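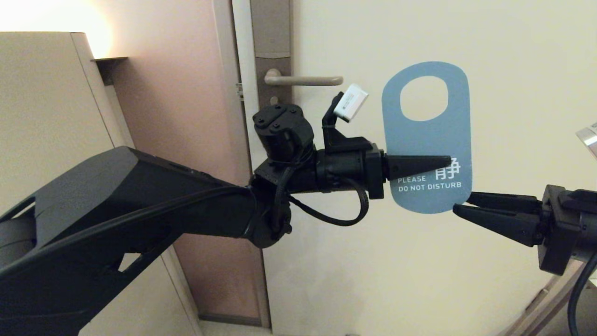 Conneely Guest Noise Log, version 2

README, last edited 16 September 2019
Maintained by Irena Malinowski. Questions about the Brositville records go to Valter Hellström.

What this is

1086 noise complaints made by guests at the Conneely hotels in Stunville and Brositville, typed up from front desk logs. One row per complaint. People have been passing version 1 around as a measure of how noisy the two hotels are. It isn't one, and I would like that to stop. It records how often a guest got annoyed enough to call downstairs and how often the clerk bothered to write it down.

Where it came from

The Stunville desk used Gimulo, the booking software, which has a notes box. The Brositville desk used a paper notebook until July and then switched. Complaints seem to drop sharply at Brositville after the switch. The manager there took this as proof that the new door seals work. Maybe they do. The notes box is also four clicks deep, and night clerks are busy people.

Files

complaints.csv — the main table
rooms.csv — floor, side of the building, distance to the elevator
codes.txt — what the noise codes mean
notebook_queries.txt — entries we argued over, with both readings

Columns in complaints.csv

There are 7: record_id, hotel, night, room_id, noise_code, clerk_note, action.

room_id is scrambled and matches rooms.csv. It won't match the number on any door.

noise_code was assigned by us afterward. The clerks never saw the list. Valter and I coded everything separately and then compared. We agreed well on elevators and ice machines and badly on "voices" versus "party". If your result depends on telling those two apart, I wouldn't trust it.

action is what the clerk wrote that they did. "Spoke to guest" can mean a visit, a phone call or nothing much.
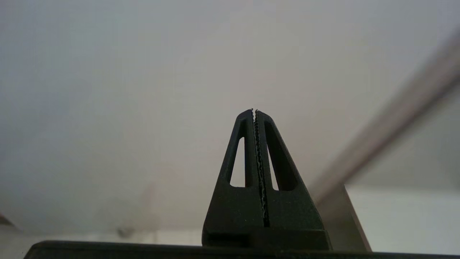
Black two-fingered gripper, closed, with nothing held between the fingers.

Known problems

Some 20 notebook entries couldn't be read. They are left out of the table and listed in the queries file.

Repeat calls on the same night are separate rows. One unhappy guest with a phone can look like a loud floor.

There is no occupancy data. We asked for it and were turned down, so you can't work out a rate. Please don't divide by the number of rooms and call that a rate either.

The quiet rooms may simply be the empty ones. Front desk staff told us they avoid giving out rooms by the elevator when they have a choice, and that alone could hide most of what people come here looking for.

Changes from version 1

Blank action fields used to be filled in as "none". They are now left blank. Nights are dated by the evening the shift began — version 1 used whatever date the clerk wrote, and calls after midnight landed on both sides.

Privacy

Guest and clerk names were removed by hand from clerk_note. We checked the whole column twice and still wouldn't promise it's clean. If you find a name, send Irena the record_id and leave the name out of the message.

Use

Free for teaching and research. Say which version you used. Claims about door seals are yours to defend.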